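Which Robot Hand Is Best at Folding a Towel?

I get to test robot hands for my job, and yes, it's as fun as it sounds! The proper word for a robot hand is a gripper.

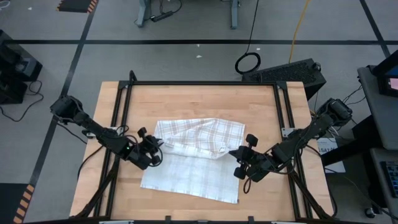 Most of ours have just two fingers. They open, they close, and that's it. Try folding a towel using only your thumb and one finger on each hand (go on, get one from the bathroom, I'll wait). Tricky, right?

Cloth is hard for robots because it keeps changing shape. A toy block stays a block when you pick it up. A towel flops, wrinkles and slides around, so the robot has to keep checking where the edges went.

Last October we compared two kinds of finger pads. We called the first kind Anard and the second kind Melel. Anard pads are firm and smooth. Melel pads are squishy, a bit like an eraser. Each kind got 85 tries at making one fold, with the same towel and the same two arms.

Anard got 54 good folds. It kept losing the corner halfway across - so annoying to watch! Melel did better, but it had a funny problem of its own. On 17 tries it held on so well that it didn't want to let go, and the whole towel came along for the ride.

So which one won? I'd pick Melel for towels. For picking up a spoon I'd still pick Anard, and my friends at the Kelmendi workshop say I'm wrong about that. We're trying spoons next month!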